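### 3.2 The coffee table as a resting place for small things

In the first part of the study we asked the households to keep a short diary of every object which was put on the table in front of the sofa and stayed there for one night or longer. The diary was kept from May until the end of the summer, and we received 864 usable entries. Of these, 412 speak of objects which have another fixed place in the home, according to the same household. A tube of hand cream lives in the bathroom, for instance, but it was written down on the living room table again and again.

We use the word "resting" for such objects. They are not stored on the table, and they are not simply forgotten there either. When we asked, most people in Drurndale could tell us without looking which small things were on the table at that moment. In Skamidau this was less often the case. We do not want to make too much of the difference, as the Skamidau flats have in general a second table near the window, and the small things are divided between the two.

The type of furniture plays a part as well. Following Oltmanns, we separate the "formal" sitting group from the "daily" one. A formal group has a sofa with visible carved wood, cushions which are arranged in a row, and a table with a polished top. Figure 4 gives a view of such a group, with only small things on the table.

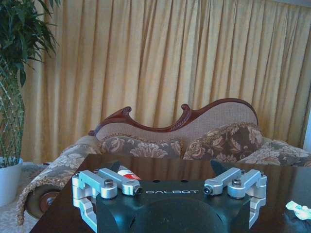
**Figure 4.** Formal sitting group: carved sofa with floral cushions, and small items on the polished table in front of it.

Before the study we expected that a formal group would be kept more empty than a daily one. The owners often told us that the good room is for visitors, and that nothing should lie about in it. The diaries show another picture. The formal tables carried fewer large objects, such as newspapers, laptops or folded clothes, but the small ones were nearly as common as on the daily tables. A small bottle or a bit of used wrapping seems to be below the size at which people feel that the room is untidy. One participant wrote in the diary: "I see it when I sit, I do not see it when I stand." We found this remark useful, and we come back to it in section 4.

The surface itself was mentioned more than we had planned for. Our form had no question about it, but many participants wrote in the free field that a dark, glossy top shows dust, finger marks and rings from cups. For this reason they wipe it often, and to wipe it they must lift everything which is on it. In these homes the lifting was the usual moment for deciding. Either the object was carried back to its place, or it was put down again on the clean surface, in many cases at the same spot. The second case we call a "renewed rest". It is important for our argument, as the person has had the object in the hand and has still chosen the table.

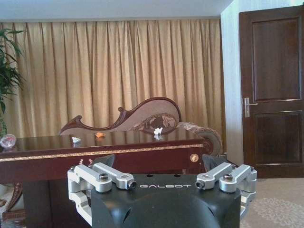

Ornaments need a separate word. On most formal tables there is at least one object which belongs there by intention, for example a glass piece, a dish or a small box. The households did not write these down in the diary, and they were right, since we had asked only for things which had been put there during the period. However, the ornaments have an influence on the rest. In the interviews several people explained that a small thing "disappears" beside an ornament, and that they put it there on purpose when somebody rings at the door. We also heard the opposite opinion, that a good piece of glass looks worse with a tube of glue next to it, and that everything else must go first.

To compare the homes we used the Sornus sheet, on which each tabletop is divided into 8 fields of equal size. The participant marks the field in which an object lies. Objects at the edge of the top are marked with a line under the field number. In the homes with a formal group, the edge fields nearest to the sofa seat were used most, and the middle fields least. This is easy to understand when one thinks of the reach of a seated person. The far edge was used mainly for objects which were on the way out of the room, such as rubbish, empty packets and letters to be posted.

There are two limits which we should mention. The first is that the diary itself may have changed the habit. Some participants admitted that they cleared the table earlier than usual, so that they would have less to write. The second is the free field, which was filled in very unequally. A few households used it for nearly every entry, and others left it empty for the whole period. The statements about wiping and lifting therefore rest on the more talkative part of our group, and we treat them as a question for the interviews and not yet as a result.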